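Getting around without the car: tips from a small house on a busy road

Updated 2026-05-05

Quick list this time, typing between errands. We went down to one car in April and then to mostly no car, and people keep asking how the house works now. So. Household stuff first, street stuff after.

BY THE DOOR

One hook per person at shoulder height. Bag, rain shell, reflective strap, all on the same hook. If it lives in a closet it stays in the closet.

Boot tray under the hooks. Old baking sheet is fine. Gravel in it if you want the drips to go somewhere.

Transit cards: magnet clip on the inside of the door. Not the fridge. You will be outside by the time you remember the fridge.

Spare gloves, two pairs, any size. Someone always needs them.

Paper copy of the bus times taped up at eye level. Yes there's an app. The paper is faster when your hands are full of toddler.

STROLLERS

Tires first. Soft tires make every curb feel twice as high. Check them when you check the bike tires, same pump usually fits.

Squeaky front wheel: pull it off, wipe the axle, pick the hair out (there will be hair), one drop of light oil, spin, wipe again. Don't use cooking oil, it gums up. Learned that.

Going down a curb, turn around and go backwards, big wheels first. Going up, tip back and let the front wheels land before you push. Bags on the handle will tip the whole thing the minute the kid gets out. Put them in the basket underneath.

Fold it once at home with one hand before you try it on a bus.

WALKERS AND CANES

Hortensia Villanueva down the block goes through rubber cane tips like pencils. Her rule: look at the bottom on the first of the month, if the rings are worn smooth, change it. Take the old tip to the hardware store so the size matches. Dab of soapy water inside helps the new one slide on, then let it dry overnight before anybody leans on it.

Walker basket: line it with a dish towel so the keys don't fall thru.

Reflective tape on the back legs as well as the front. Cars come from behind too.

GROCERIES ON FOOT

Cart with two big wheels beats four little ones on our sidewalks. Heavy stuff at the bottom and toward the wheels. Milk, cans, potatoes. Eggs on top in a lunch box.

Smaller trips. We go three times a week and carry less. Freezer bag folded flat in the bottom of the cart, always, so ice cream is possible.

If a strap cuts into your hand, slit a piece of old garden hose and snap it over. Ugly, works.

From the store on Dolan to our porch is 900 steps, I know becuase my son counted. Two bags is fine. Four is not.

BIKES IN A SMALL HOUSE

Vertical hook into a stud. Not drywall, not "probably a stud." Scrap of carpet on the wall where the tire rubs.

Wipe the chain with a rag when you come in from rain. One minute. Oil it when it starts to sound dry, wipe off the extra or it ends up on your pants.

Lights: charge them with the phones, same strip, same time of night. Jörg Ehlers told me he keeps a cheap clip-on one in his coat pocket as backup and I've copied him. Has saved me on the Sturwood underpass twice.

THE SIDEWALK OUT FRONT

Your hedge. Go look at it from the sidewalk side. Two people should be able to pass without one stepping into the street. Trim it further back than looks right, it grows.

Trash cans on the grass strip on pickup day and out of the walking path. Wheels toward the house.

Snow: clear the full width and the curb ramp too, or the shoveling is no use to anyone on wheels. Sand for grip. Kitty litter the clumping kind turns to paste, skip it.

Porch light on a timer. Helps whoever is walking home late.

Loose slab or a broken ramp? Write down the nearest house number, snap a picture, send it to the city. Ours was in front of 607 and it took three emails. Keep them short.
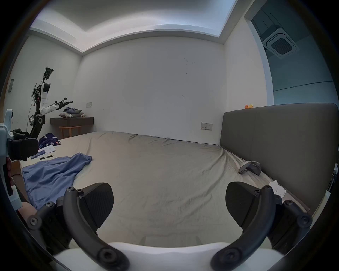

How do I cross a wide street when the walk light is too short for me?

Start only on a fresh walk signal, never partway through it, and stop on the median if there is one and wait for the next light. Then ask the city for a longer walk time at that corner. Give the cross streets and the time of day you were there.

RAIN DAYS

Dry socks in a zip bag at the bottom of the backpack. Change when you get there.

Wet shoes: newspaper in, swap it after an hour, then again at bedtime. Keep them off the heater, the glue lets go.

Umbrella for standing at the stop, hood for walking. Stroller cover needs the vents open even when it pours.

More on bus trips with a walker next time, if I get to it.

200 shares | 7 comments

Related
Fixing a stuck zipper on a rain jacket
Where to hang four coats in a narrow hall
Patching a bike tube at the kitchen table
Walking to school: what goes in the bag

Contact | Copyright 2026 Lonum Home Notes | Back to top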